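I went to the student robotics club's open evening at Jorcombe on Fri 5 June with my arms more or less folded. The flyer for their project, Trandirmont, promised "household autonomy," and I have been reading that phrase since the days when it meant a vacuum stuck under a couch.

The task this term is tidying up around a nightstand. According to the handout, the club has logged 3,543 attempts since January and counts 1,063 of them as clean. I can do that division too. It also says a single attempt can take up to 200 seconds, and I'd like to see the slow ones listed separately.
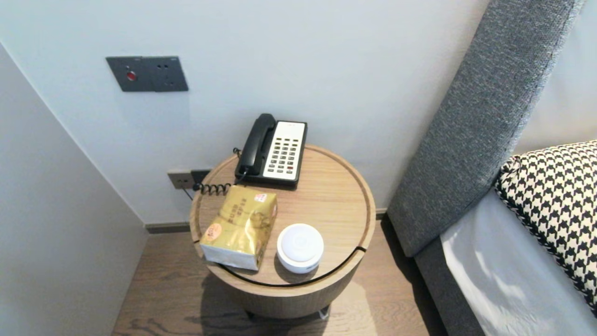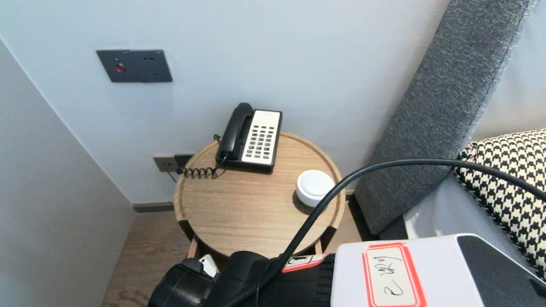
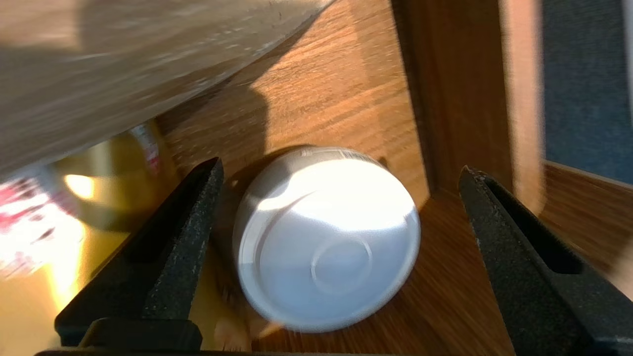
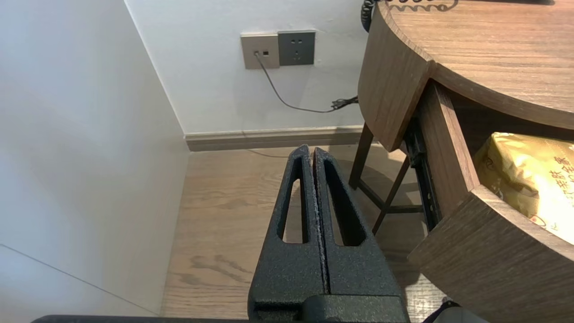
Trandirmont at work: tabletop in the first two, fingers around a cup in the third, open drawer in the last.

What bugs me is the word "clean." The handout never defines it. If a tissue pack ends up somewhere it shouldn't, does that count? I asked and got two different answers — both polite.

I'll give them this much. The students keep their failures on file, which is more than I can say for the Ocampo demo I sat through last year. They also want to enter the Jisport contest, where somebody else will be keeping score. I'd hold off on the flyer until then.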